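Fewer spoons by the stove

I went through the utensil drawer in May and counted, which I had been putting off. There were 33 things in it. Most had come with us from the old apartment, and a few I could not name. Nele Leemans took a bag of them for her new kitchen. What I cook with now goes in a mesh cup that stands next to whatever bowl or pot is out. 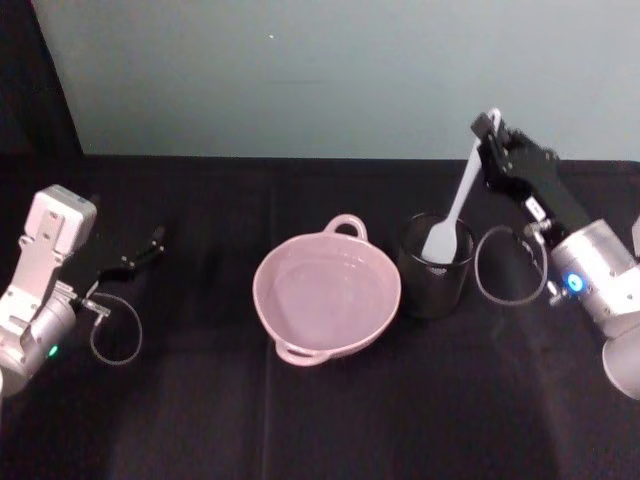

The pink bowl and the mesh cup, with the white spatula in it.

The cup used to hold pens. It has no lid and nothing to take apart, and I rinse it when I do the dishes. I tried a heavier crock first, but it took up too much room and crumbs collected in the bottom where I couldn't reach them.

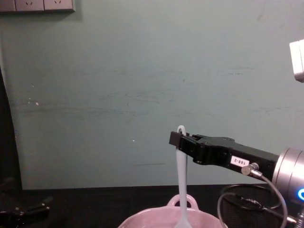
Spatulas were the hardest to cut down. I had bought one every time an old one started to smell of onions, and the old ones never left. I kept a silicone one for sauces and oatmeal. The pale blue handle has a rounded loop at the top, so I may put up a hook for it and free some space in the cup. The wooden ones went to Jasper, who says he will sand them.

The drawer now has the can opener, the peeler, two ladles and the good scissors. I still need to do the baking shelf. That will wait until I find the lids.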